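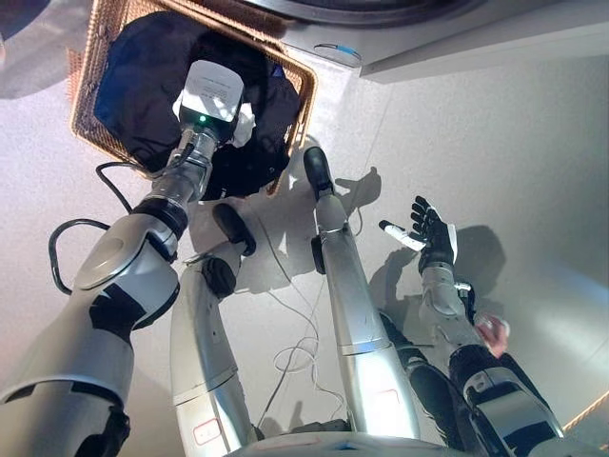 Plosside 생활관 살림모임 > 세탁·정리 게시판

제목: 남색 옷 바구니에 흰 천을 같이 넣어도 되는지
글쓴이: 연두콩깍지
댓글 14

2층 공용 세탁실 바구니 문제로 글을 씁니다. 사진에 나온 엮은 바구니가 지금 저희 층에서 쓰는 것과 같은 종류입니다. 짙은 남색 옷이 거의 다 차 있고 그 위로 흰 천이 걸쳐져 있습니다. 저희 층에서 제일 자주 나오는 조합이 이겁니다.

지금까지는 바구니 하나에 다 넣고 세탁기 앞에서 나누는 방식이었습니다. 지난번 모임에서 처음부터 바구니를 둘로 나누자는 의견이 나왔는데 결론이 안 났습니다. 둘로 나누면 바닥 자리를 그만큼 차지합니다. 세탁기 앞 통로가 이미 좁아서 문을 열면 바구니 하나는 옆으로 밀어야 합니다.

여쭤보고 싶은 것은 이렇습니다. 세탁 전에 색 옷과 흰 천을 한 바구니에 두는 것만으로 물이 드는지, 그리고 이런 엮은 바구니를 안감 없이 계속 써도 되는지입니다. 바구니 길이는 재 보니 47cm입니다. 저희 층 것을 잰 치수이고 선반 안쪽에는 들어갑니다.

다른 층은 어떻게 하는지도 적어 주시면 모임 때 정리해서 가져가겠습니다.

국수한그릇
마른 상태로 같이 두는 건 괜찮습니다. 저희 집은 십 년 넘게 한 바구니에 넣었다가 돌리기 직전에 나눕니다. 물 빠짐은 세탁조 안에서 생기지 바구니에서는 잘 안 생깁니다.

모래시계3
위 댓글에 반대합니다. 마른 상태라는 조건이 공용에서는 안 지켜집니다. 운동하고 온 옷, 비 맞은 옷, 손 닦은 수건이 다 들어옵니다. 젖은 남색 면바지 위에 흰 행주를 하루 올려 뒀다가 파랗게 배어서 버린 적이 있습니다. 바구니 단계에서 나누는 게 맞습니다.

국수한그릇
젖은 건 애초에 바구니에 넣으면 안 되는 것 아닌가요. 그건 색 문제 이전에 냄새 문제입니다. 세탁실 안내문에도 젖은 빨래는 건조대에 걸었다가 넣으라고 되어 있습니다.

모래시계3
안내문이 있어도 안 지키니까 드리는 말씀입니다. 토요일 저녁에 3층 바구니 한번 열어 보세요.

빨래집게
저는 새 옷인지 아닌지를 더 봅니다. 여러 번 빤 남색 옷은 흰 것과 섞여 있어도 별일이 없었고, 새로 산 진한 옷은 마른 상태에서도 마찰로 묻어난 적이 있습니다. 특히 생지 데님이 그렇습니다. 흰 천을 옷 위에 얹은 정도면 덜한데 사이에 끼워서 꾹꾹 누르면 묻습니다.

새 옷은 흰 휴지에 물을 살짝 적셔서 안쪽 솔기를 눌러 보면 됩니다. 색이 묻어나면 두세 번은 단독 세탁합니다. 위에 있는 게 새 옷인지는 모르겠습니다.

연두콩깍지
답변 감사합니다. 새 옷 확인은 안내문에 넣을 수 있겠네요. 저희 층은 같은 남색 단체복을 입는 분들이 있어서 새 옷이 한꺼번에 들어오는 시기가 있습니다. 8월에 특히 많습니다.

둥근솥
바구니 쪽으로 답을 드리면, 안감은 쓰는 편이 낫습니다. 엮은 바구니는 오래되면 끝이 갈라져서 니트나 얇은 안감이 걸립니다. 저는 Kekent에서 파는 면 안감을 씌워 씁니다. 끈으로 조이는 형식이고 통째로 빼서 빨 수 있습니다. 길이가 47이면 중간 크기가 맞을 겁니다.

안감을 안 쓸 거면 손바닥으로 안쪽을 한 바퀴 쓸어 보고 걸리는 데를 고운 사포로 밀어 주세요. 사포질한 다음에는 가루를 털고 마른 천으로 닦습니다. 물로 씻으면 엮은 데가 틀어집니다.

모서리책장
안감 반대합니다. 저희 층이 해 봤는데 안감이 계속 안으로 말려 들어가고, 옷을 꺼낼 때 같이 딸려 나옵니다. 결국 안감을 씌우는 사람만 씌우게 되고 한 달 지나서 없어졌습니다. 공용이면 플라스틱 통이 낫습니다. 닦기 쉽고 걸릴 것도 없습니다.

둥근솥
끈을 테두리 바깥으로 넘겨서 묶으셨나요? 안쪽에 그냥 깔면 말립니다. 밖으로 한 뼘 넘겨서 묶으면 안 딸려 나옵니다.

모서리책장
밖으로 넘겼습니다. 다만 저희 것은 끈이 아니라 고무줄이었습니다. 고무줄이 늘어나서 그랬을 수는 있겠네요. 그래도 플라스틱이 편하다는 생각은 같습니다.

물결무늬컵
저희 4층은 바구니를 둘로 나눈 지 좀 됐습니다. 방식만 적겠습니다.

큰 바구니는 진한 색 옷 전용입니다. 작은 바구니는 흰 것 전용이고, 행주와 걸레는 거기에도 안 넣습니다. 행주는 문 옆 고리에 망을 걸어서 따로 모읍니다. 걸레는 청소함에 둡니다.

중간색이 제일 애매합니다. 하늘색, 회색, 베이지 같은 것들입니다. 처음에는 아무 데나 넣으라고 했더니 전부 흰 바구니로 갔습니다. 지금은 진한 쪽으로 넣는 것으로 정했습니다. 진한 옷 무더기에 하늘색이 조금 섞인 정도는 찬물로 돌리면 표가 안 났습니다.

자리 문제는 작은 바구니를 선반 위로 올려서 해결했습니다. 흰 빨래는 양이 적어서 들고 내리기 어렵지 않습니다. 선반 높이는 바닥에서 100cm입니다. 그보다 높으면 안이 안 보여서 남은 양말을 자꾸 놓칩니다.

연두콩깍지
선반에 올리는 방법은 생각을 못 했습니다. 저희 층 선반은 158cm 높이에 하나 있고 그 아래는 비어 있습니다. 중간에 한 단을 더 달 수 있는지 재 보겠습니다. 키가 작은 분들은 지금 선반도 손이 잘 안 닿습니다.

국수한그릇
선반까지 다는 건 일이 커지는 것 같습니다. 흰 빨래가 적으면 고리에 망 하나 걸면 됩니다. 행주 망 옆에 하나 더 거는 거니까 비용도 거의 안 듭니다. 저는 아직 바구니 하나로도 된다고 보지만 굳이 나눈다면 망이 낫습니다.

빨래집게
망에 찬성합니다. Tralach 세탁망 큰 것이 입구가 넓고 지퍼가 옆으로 달려서 걸어 둔 채로 넣기 좋습니다. 망째로 세탁기에 넣으면 흰 것을 남색 빨래와 같이 돌려 버리는 실수도 줄어듭니다. 대신 망에 꽉 채우면 안 헹궈지니까 70% 정도에서 멈추세요. 수건은 두 장 넘게 들어가면 뭉칩니다.

모래시계3
망에 넣으면 물이 안 든다고 생각하는 분이 꼭 있어서 덧붙입니다. 망은 물이 그대로 통과합니다. 진한 옷과 같이 돌리면 망 안의 흰 것도 물듭니다. 안내문에 이 한 줄은 꼭 넣어 주세요.

빨래집게
맞습니다. 제가 헷갈리게 썼습니다. 망째로 꺼내서 흰 빨래끼리 따로 돌린다는 뜻이었습니다.

연두콩깍지
중간 정리입니다. 모임에 가져갈 안은 다음과 같습니다.

진한 색은 지금 쓰는 라탄 바구니에 넣는다.
흰 것은 문 옆 고리에 건 망에 넣고, 망을 진한 색과 함께 돌리지 않는다.
하늘색, 회색, 베이지는 진한 쪽에 넣고 찬물로 돌린다.
젖은 것은 건조대에 먼저 건다.
새로 산 진한 옷은 단독 세탁한다. 주인이 직접 돌린다.
바구니 안쪽은 사포로 정리하고, 안감은 끈으로 묶는 것을 한 장 사서 시험한다.

플라스틱 통은 안감 시험이 잘 안 되면 다시 이야기하겠습니다. 선반 추가는 치수를 잰 다음에 별도로 올리겠습니다.

모서리책장
안감 시험 기간을 정해 주세요. 저희 층처럼 흐지부지되면 결과가 없습니다. 한 달이면 충분합니다.

둥근솥
한 달 좋습니다. 그리고 바구니를 바닥에 바로 두면 밑면에 습기가 찹니다. 세탁실 바닥은 물이 자주 튀어서 더 그렇습니다. 얇은 나무 받침 두 개만 깔아도 다릅니다. 저는 Štefanec 매장에서 자투리 목재를 사다가 잘라 썼습니다.

물결무늬컵
받침을 깔면 바구니가 미끄러집니다. 아래에 고무판을 붙이셨나요?

둥근솥
화분 받침에 쓰는 고무 발을 네 귀퉁이에 붙였습니다. 문구점에도 있습니다.

연두콩깍지
받침과 고무 발도 목록에 넣었습니다. 안감 시험은 한 달로 적겠습니다. 끈으로 묶는 안감 중에 쓰다 남은 것이 있는 층은 쪽지 주세요. 없으면 이번 주 안에 중간 크기로 한 장 주문합니다.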